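The Derkex Bed Linen Set in Khaki Green: A Review for Residential Services

October
Reviewed by Mahsa Soltani, Residential Services
Reading time: 3 minutes
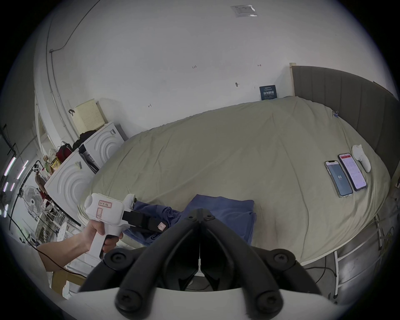 The purpose of this review is to advise house managers on whether the Derkex duvet cover set should be added to the approved list for guest rooms and long-stay accommodation. The present stock, supplied by Brurkex, has been in use for several years and a growing number of covers have worn thin at the foot end. A replacement is therefore required before the winter intake.

Thirteen sets were bought for the trial and placed in the rooms at Hou House. They were used by residents in the normal way, washed weekly by the in-house laundry and inspected after each wash. Residents were asked to return a short comment card at the end of their stay.

Comfort

The fabric is a plain cotton weave of medium weight. Residents described it as soft from the first night, and several remarked that it was cooler than the covers it replaced. One resident found it noisy when turning over. This complaint was not repeated once the set had been through the wash a few times.

Washing and drying

The covers were washed at 60 degrees throughout. Shrinkage was slight in length and could not be measured in width. The colour faded a little over the first three washes and then held steady. Drying took longer than with the Brurkex covers, and the laundry has asked that loads be kept smaller.

The set creases readily. Covers taken from the dryer while slightly damp and folded at once gave an acceptable result, but those left in the drum needed ironing. Houses without a roller iron should consider this carefully.

Fastenings and fit

The cover closes with buttons along the foot. Two buttons were lost during the trial, both from the same set, and spares are supplied in the packet. The opening is wide enough for one person to change the bed without help, an improvement welcomed by housekeeping staff. The internal corner ties are short and most staff stopped using them.

Cost

Each double set was invoiced at £216 for a pack of 3, including delivery. The comparable pack from Trerkska was quoted at £241, with a longer waiting time. Pillowcases are included in both prices.

Recommendation

The Derkex set is approved for guest rooms with immediate effect. For long-stay rooms, approval is deferred until the drying times have been reviewed with the laundry. Orders should be placed through Yufang Tang in Purchasing, stating the bed size and the number of rooms. The ivory version was not tested and should not be ordered under this approval.

Contact Residential Services | © Hou House. All rights reserved. | Back to top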